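The Breakfast Problem

2026-10-16

I have been trying to eat a proper breakfast for most of this year, and I would like to report that my body has not thanked me.

Some background. I am a person who for two decades considered coffee a food group. I left the house with a travel mug and a vague feeling of virtue, and by eleven I was in the break room looking at whatever had been left out, which at my office in Vaughan is usually a sheet cake. I don't even like sheet cake. I like it at eleven in the morning on no breakfast, when I would also like the cardboard it came on.

So in the spring I read a great many articles. Every one of them was illustrated with a woman laughing at a bowl of yogurt. Half of them said breakfast sets you up for the day, and the other half said breakfast was dreamed up to sell cereal and I should wait until I'm hungry. I was hungry while reading both halves, so I went with the first.

Phase one was oatmeal.

I have no quarrel with oatmeal as an idea. It's cheap, it keeps forever, and it has the kind of fiber that is supposed to slow everything down so you aren't climbing the walls mid-morning. The trouble is that I was buying the little packets, the maple ones, and eating one of them. One packet of instant oatmeal is a snack for a doll. I was starving again before I'd found a parking spot. I went up to two packets, and at that point I was having a fair amount of sugar before sunrise and calling it health.

Then I switched to the plain kind in the big canister and discovered that plain oatmeal tastes like being told to wait in the hall. It took me longer than I want to admit to work out that you can put things in it. Walnuts. Frozen blueberries straight from the bag, which turn the whole bowl gray-purple but cool it down nicely. A spoonful of peanut butter. A pinch of salt, which my grandmother did and I always assumed was a mistake on her part.

With the peanut butter it held me. Without the peanut butter it didn't. I noted this and moved on to phase two, because I am the type who moves on just as something is working.

Phase two was the smoothie.

I blame the blender, which was on sale. For a month I drank my breakfast, and it was delicious, and it was also a milkshake. Banana, mango, orange juice, honey, more banana. I'd put in a fistful of spinach so that I could say I'd put in spinach. It went down in four swallows and I was looking for toast by nine.

As far as I can gather, drinking your food doesn't fill most people up the way chewing it does, and fruit juice leaves most of the useful part of the fruit back at the factory. That matches my experience. When I swapped the juice for plain milk, dropped the honey, cut it to half a banana and added Greek yogurt, it turned into something more like a meal. It also got thick enough that I had to eat it with a spoon, so I'd basically invented yogurt with fruit and dirtied a blender to do it.

The blender now lives on top of the fridge, where it can think about what it's done.

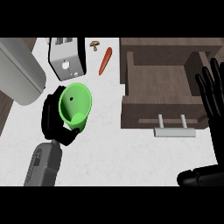
Do you have to eat the minute you get up?

Plenty of people can't face food first thing, and for most healthy adults an hour or two's wait is fine, so long as you've got something decent planned for when the hunger does show up. (If you take medicine for your blood sugar, or anything that has to go down with food, that's a conversation for your doctor and not for a person with a blender on top of her fridge.)

I wish I'd understood that sooner. I spent weeks choking down oatmeal in the dark when my stomach doesn't really open for business until I've been upright for a while. These days I have coffee at home and breakfast at my desk, and everyone is happier, including the people who used to ride the elevator with me.

Phase three was the bar.

I'm not proud of phase three. My brother-in-law had a carton of something called Plundent bars in his garage, and he pressed a bag of them on me with the look of a man who wanted his shelf back. They were chocolate in the sense that they were brown. The texture was somewhere between fudge and a yoga mat. I'll be fair and say they kept me full, possibly because my jaw was too tired to take on anything else.

What I did learn from the bar period was to turn the package over. I had never been a label reader. I assumed the front of the box was telling me the truth, more or less, the way I assume it of road signs. Well, I read a granola label at the Droddale market one evening and found that the serving size was a third of a cup. I went home and poured out a third of a cup. I'd been eating what I would call a trough.

So now I look at three lines and ignore the rest: how big they think a serving is, how much added sugar, and how much protein. I know there are people who look at more. I have a job.

Phase four, in which I remember eggs.

I can't explain why it took me until October to think of eggs. I grew up on eggs. I think I'd filed them under weekends, along with bacon and the good syrup, as something you needed a robe for. But a boiled egg is the most portable breakfast there is. It comes in its own container. You can do a whole batch in one go, put them back in the carton with an X penciled on the shell so you don't crack a raw one on the edge of your desk, and have them all week.

I have cracked a raw one on the edge of my desk. Hence the X.

My current breakfast, the one that has lasted longer than any of the others, goes like this. Two boiled eggs. One piece of whole wheat toast, or on lazy days a handful of those seedy crackers. Something with a crunch, usually an apple, sometimes cucumber, which sounds strange until you've tried it with salt. If I'm being fancy there's half an avocado. I worked it out once, without the avocado, and it came to a bit over 300 calories, and then I lost the piece of paper and have felt no urge to work it out again.

It isn't exciting. I couldn't get anyone to laugh at it for a photo. But I get to lunch without thinking about food every four minutes, and when there's sheet cake I can look at it and decide. Sometimes I decide on the cake! It's a different thing, though, having cake because you felt like it, compared with having it because you were lightheaded and it was closest.

A few things that helped, in no order:

Putting breakfast in the bag the night before. Morning me can't be trusted to assemble anything. Morning me once packed a lemon.

Leaving a jar of peanut butter and a spoon in my desk drawer for emergencies. The drawer has been raided. I have suspicions.

Drinking a glass of water before the coffee. I've no idea if it does anything for appetite. I do know I was getting a headache around ten and now I'm mostly not.

Going to bed. I resent this one deeply. On short sleep I want bagels, plural, and no amount of boiled egg talks me out of it. On a decent night I'm a reasonable woman.

And a few that didn't:

Weighing my food. I bought a little scale, a Skuraron, used it for 4 days, and found that it made me think about breakfast more than I ever have in my life, which was the opposite of the plan. It weighs parcels now.

The app. I had an app with a cheerful owl-shaped creature that gave my meals a score. My eggs got 97. My eggs and the same toast the following morning got something much lower, and when I tapped to find out why, it asked me to subscribe. I deleted the owl.

Telling people. Announce that you've started eating breakfast and everyone within earshot will tell you they don't, and that they feel amazing, and that you should look into it. My sister fasts until noon and is insufferable by half past ten, but it suits her, and she's healthy as a horse, so I've stopped arguing. She has stopped sending me articles. We've had peace since the summer.

I suppose somebody will want to know if I lost weight. A little, then a little of it came back, and my pants fit the way they fit. I wasn't really doing it for that - or I was at the beginning and lost interest. What I wanted was to stop feeling like a raccoon at eleven in the morning, and I mostly have.

Next I'm told I should be eating more beans. A woman in my building makes a breakfast out of black beans, salsa and a leftover corn tortilla, and it smells wonderful from two doors down. I bought a can. It's sitting by the toaster, and I've moved it twice to wipe under it, so you could say we're getting acquainted.

If you have a bean breakfast that can be eaten cold at a desk without drawing comment, the comments are open. Please don't send me anything with kale in it. I've been through enough this year.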